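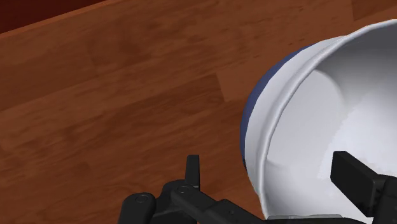 Komeck Roria two-finger gripper with Urnis model: review after setup and one repair

By Vitalii Hrynyshyn

I am responsible for a small pick-and-place cell which sorts tableware before packing. It is one arm, one gripper, a camera on the wrist and a table. In December our old gripper had so much play in the fingers that it could not hold a plate by the edge, and I ordered the Roria from Komeck. The price was 649 dollars with the cable, the adapter plate and a license for Urnis, the simulator where the same gripper exists as a ready model. I paid for it from our normal maintenance budget and Komeck did not know that I would write a review.

I wrote this text mainly for people who must install such a gripper and then live with it. If you look for a comparison of many grippers, I cannot help, I have used only the Roria and the one before it.

What comes in the box

The gripper body, already greased. The adapter plate. A bag with screws, where the long and the short ones are mixed and the difference between them is small, so please sort them before you begin. A pair of spare finger pads. A printed sheet for the wiring. The full manual is only online, and the download page asks for the serial number, which is printed on the side that you have just screwed to the arm. Write it down first. I did not.

Mounting

The plate went on our arm without any new holes. The screws are tightened crosswise, first lightly and then to the value from the manual. What I did not like is the position of the connector. It leaves the body on the side and the cable makes a sharp bend directly after it, and with our wrist rotation this bend was pulled at every turn. I made a loop and fixed it with a soft strap on the forearm. Since then it moves freely. An angled connector would solve this completely, and for this price I would expect it.

The old tool was shorter. After mounting you must enter the new tool center point in the controller, otherwise the first approach will end in the table. The manual gives the value for the standard pads, and I checked it with a pointed pin against a fixed mark. It was correct.

First setup in the simulator

I was skeptical about Urnis because I have seen beautiful simulators where the gripper is a decoration and does not behave like the machine. In this case the model was useful from the first day. The linkage moves as a linkage, with its bars and pivots, and the fingers follow the same curve as the real ones. This is important with this type of gripper. The fingertips do not travel on a straight line when they close, they also move a little forward, and if you teach the height with open fingers you can touch the table with closed ones.

My standard test is the rim grasp on a bowl. I use the large one from the Urnis library, white inside and navy blue outside, on a plank table. The wall of the bowl must be between the fingers: the left fingertip stands over the wood beside the blue outside, and the other pad is over the rim and the white inside. From the wrist view I can judge the line of approach very well. What I cannot judge from it is the depth. Much of the big bowl is outside the view at this distance, and the base is hidden behind the curve of the wall and the gripper. I had to add a second view from the side, and I recommend you do it at once.

The light in the default scene is very even, with no hard shadows on the wood. It is pleasant for the eyes, and good for checking positions. Our real cell has a lamp from one side and a window, and glazed dishes shine there. The detection settings that I made in the default scene were too optimistic and I had to repeat them on the machine. Urnis permits you to place your own lamps, but the menu is deep and the manual has only a short paragraph for it.

Moving the settings to the real cell

The program exports the positions and the opening width, and the controller accepted the file without changes. Closing force is not exported. You must type it by hand, and there is no warning about it, so the gripper starts with the factory value. For our plates this is too strong. I lowered it step by step with an old bowl until it slipped, and then went up again by a small amount.

The opening width in the simulator and on the gripper differed by 2 mm at the fully open position. When I asked support, they answered in a polite way that I had skipped the homing after the change of pads. They were right. After the homing the difference was gone. Do the homing each time you touch the pads, also when you only take them off for cleaning.

Daily and weekly care

Ceramic dust is our enemy. It goes into the pivots and mixes with the grease to a gray paste. My routine now is this:

Every day, wipe the pads with a damp cloth and look if the surface is cut or polished by the rims.

Every Sunday, when the line stands, power off, open the fingers by hand and feel each of them for side play. Brush out the pivots. Look at the pivot screws from the front, where they are easy to reach.

After every 60 hours of work, put a small drop of the recommended grease on each pivot, move the fingers through the full range and wipe away what comes out. The manual permits a longer interval, but it is written for a clean room without dust and we do not have one.

The matte black finish looks good when new, and it shows white dust immediately. For me this is an advantage.

The repair

After some weeks one finger began to click when it closed. The grasp was still good and the motor current looked normal, so I was slow to believe there was a fault. My colleague Wálter Agudelo held the tip and moved it by hand, and we both could see that one pivot screw was turning together with the bar. It should stay still. The screw had lost its locking compound.

The repair is not difficult but the order matters. I secured the linkage with a clamp before I removed the screw, because the bars are under a light spring load. Then I cleaned the thread, put new compound of medium strength and tightened with a small torque wrench. Please be careful with the torque. If it is too high, the joint becomes stiff and the finger arrives later than the other one, and this pushes the object to the side. I had exactly this on my first try. I loosened it, cleaned again, and the second time it was correct. With waiting for the compound the cell was stopped for 2 hours.

Komeck sells the pivot screw only as a set with the washers and the bushing. The set arrived quickly. I keep it in the drawer, since the old screw is fine.

After the repair I did not go back to production directly. I ran the rim grasp again in Urnis with the same program, then on the real table at low speed with an empty gripper, then with the old bowl. The fingers closed together and the wall stayed in the middle. If the bowl shifts sideways in this test, look at the stiff joint before you begin to correct positions in the program. It is very tempting to correct the program.

Comparison with the Cuervo

Our previous gripper was a Cuervo, a parallel model where the jaws slide on a rail. Its tips move straight, so teaching is simpler, and I miss this. But the rail suffered badly from the dust and could not be serviced by us, the complete unit had to be sent away. With the Roria everything that wears is on the outside and can be opened with normal tools. The Roria is also narrower at the tips, and it can go between the bowl and its neighbor where the Cuervo had no place.

What I would change

The connector. The missing force value in the export, or at least a message on the screen. A separate bag for the long screws. A better chapter about lamps in Urnis. I would also like a paint mark on the pivot screws from the factory, so that a turning screw is visible at one look. I have put such marks myself with a white pen.

My rating

Four stars of five. Mechanically I am satisfied, and the simulator model saved me a good number of broken dishes during teaching. I take one star away for the cable exit and for the force setting, which could damage something in a cell where the operator trusts the export file. If your cell is dusty like ours, buy the pivot set together with the gripper.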